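Tue 31 December

Notes from the Ondach open day, typed up fast before I forget it all. Went with two others from the bulk-buying club, one car, left in the dark. If you only want to know whether we should order from them – yes, mostly, see further down.

## Getting there

Avamcombe is easy. Ondach isn't. The sign for the works is set back behind a hedge and we drove past it, then past it again the other way. Turn at the chapel, not at the garage. Parking fine, on grass, a bit soft. Wear boots.

Sign-in at a folding table, sticky name badge, hairnet. Told to take rings off. Groups of 11, next group every half hour, and ours went in ten minutes early so we missed the coffee. Got it after. Was good coffee.

## The store

Start at the loading side. Sacks on pallets, dry goods only – beans, grains, flours, a bit of seed. Cool in there, smells like a feed store. Everything comes in big and leaves small, that's the whole business really. They buy by the pallet, clean it, sort it, pack it down to whatever size the shop wants.

Asked about pests. Straight answer, which I liked: traps, cold room, and every pallet stands in quarantine for 6 days before it's opened. Saw the quarantine bay. Chalk marks on the floor, dates on tape.

Asked about old stock too. Got a bit less of a straight answer. They say nothing stays over winter, but the August lots were still there at the back, and that's a long time for flour. For beans I don't care.

## Cleaning line

Loud. Could not hear a word the guide said for this part, so I'm going off the handout. Sieve, then air, then another sieve, then a belt with people picking. The picking belt is the bit worth seeing. Split beans, stones, bits of stalk, all off to the side by hand and so quick you can't follow it. The rejects go to a farm in Endarcombe for feed.

One of us asked how much gets thrown off. The handout says it depends on the crop, and that was the answer we got too.

Also, floor is slippery. They do warn you.

## Packing room

Smaller than I expected and a lot quieter. Long bench, bags, a heat sealer, label printer with a queue of labels hanging off it onto the floor. Retail bag is 240 g, which is an odd size if you ask me, but it's what fits the Krajewska display racks the shops already have, so they're stuck with it. Bulk tubs are a different thing and that's what we'd be ordering.

They weigh each bag after filling and then pull some for a second weigh on another scale. Tare is done with the bag on. Sounds obvious, but our own club has had that argument more than once (the tub lids, remember the tub lids). Their rule is dead simple: empty container on, zero it, then fill. No sums. I think we just copy it.

Sealer was down while we were in there so no bags moving. Shame. Saw it going later through the window.

## Weighing table

This was the part I'd come for. Side room off the corridor, ordinary kitchen-type kit, and it's where they do the small lots and sample portions. Useful for us because it's the same scale of thing we do in the hall – a digital kitchen scale, something to weigh into, beans or whatever it is in a clear container within reach. No special gear needed, in other words.

Stuff I wrote down:

- keep the scale in one spot all session, don't shift it between weighings
- zero before every portion even if it already says zero
- container with the beans goes close to the scale, less to spill on the way
- overshoot? take back out a pinch at a time
- big dry beans are a pain to hit exactly, one or two either way and you move on
- flour last, it gets everywhere

Their sample portion is 100 g. We do ours by the cup at the moment and they never match, which is why the split at the last share-out took so long. I'd go over to weight for all of it, beans included. Costs us one scale. We could borrow one to start.

Question for the group: do we want one scoop per product or one scoop and wipe it? They said one per product and I think that's right for anyone with allergies. Soy especially.

Soybeans, by the way, looked good. Pale, even size mostly, a few darker speckled ones mixed in. I'd soak a batch before we commit to a whole sack.

## Shop

Cash only!! Go to the machine in Avamcombe first, there isn't one in Ondach. Prices about what we pay now on the small bags, noticably better on sacks. They don't deliver to us, but they will drop at Endarcombe if the order is big enough, and one of us could pick up from there. Didn't get the minimum in writing. Need to chase that.

Bought: soybeans, barley, a bag of something labeled "mixed small grain" that I'll report back on. Didn't buy flour, see above.

Toilets clean, one only, long line. Soup in a tent at the end, paid by donation, get there before the last tour lets out or it's gone. Kids were fine in the store and bored on the cleaning line. Whole thing took the morning.

## For the order

Soybeans yes. Barley yes. Flour no, or ask for the lot date first. Tubs – want to know if they take them back. Put your quantities on the sheet by the door or just reply under this, I'll add it all up and send one email.
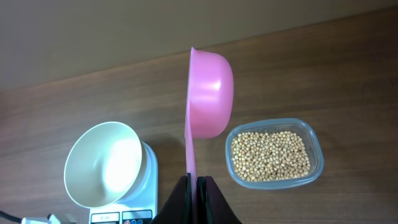 White digital scale in both. 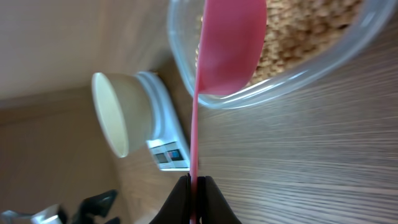 Krajewska racks or no Krajewska racks, 240 is a silly size, but put me down for soybeans, half a sack if somebody will split it. I'm fine with going over to weight. Only thing I'd say is check the batteries before the share-out, the scale we borrowed in August kept switching itself off halfway through a tub and we had to tip it all out and start over. And yes to one scoop per product. I've got spare ones at home, will bring them. Is anyone asking about lentils?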